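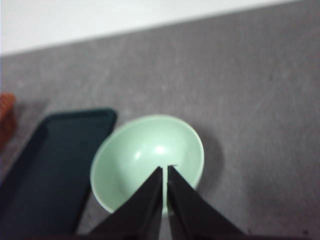 Glaze was the last thing on my mind when I signed up for the materials elective. I wanted to know why my grandmother's plates have thousands of tiny cracks in them and still hold soup! Those cracks are called crazing, and they show up when the glaze shrinks more than the clay under it as both cool down. Once you know that, you start looking hard at every dish in the house. A glossy mint-green bowl like this one, with a smooth inside and one bright white spot where the light bounces back, is the kind of surface I was hoping to get on my own test tiles. A crazed glaze breaks that bright spot up into little pieces when you tilt it under a lamp, and this became my favorite quick check.

What I tried

I made 36 test tiles from a white clay body that our studio buys from Clostlow. Four of them warped in the first firing, so 32 went on to be glazed. Every tile got the same base recipe, a clear glaze we call Chae in our notebooks, and the only thing I changed was how much silica went into it. Adding silica should make the glaze shrink less, so it fits the clay better. I mixed each batch by hand, put it through a sieve twice, and dipped every tile for a slow count of three.

The kiln is an old Prelteck with a dial that sticks. Ekene Fashola, my project partner, kept the firing log and caught a mistake of mine in the second load (I had set the hold time from the wrong column - twice). We refired that load with fresh tiles cut from the same slab, and the table in the appendix only uses the good run.

How I tested

After cooling, I rubbed ink over each tile, wiped it off, and looked for lines with a hand lens. Then came the fun part. Tiles went into the oven at 200 degrees Fahrenheit and straight from there into ice water. You can hear a bad one! It makes a tiny ping, like a fingernail on a glass. I did this three times per tile and inked them again after each round.

What I found

The plain base glaze crazed on every tile, some of it before the oven test even started. The low-silica batches were only a little better. The middle batches came through the first two rounds clean and then a couple of them let go on the third, mostly near the edges where the glaze was thick. The highest batch never crazed, but it came out cloudy and a bit rough, so I wouldn't want to eat off it.

Thickness mattered much more than I expected. My Thursday batch was watery and gave thin coats, and those tiles beat others with more silica in them. I would love to redo the whole set with thickness measured properly.

Next steps

The Udano studio has offered us shelf space in May for a longer test, where the tiles just sit for weeks and get inked now and then. Some glazes craze long after they leave the kiln, and my three rounds can't catch that. I also want to try the best middle batch with a green stain added, on real bowls this time.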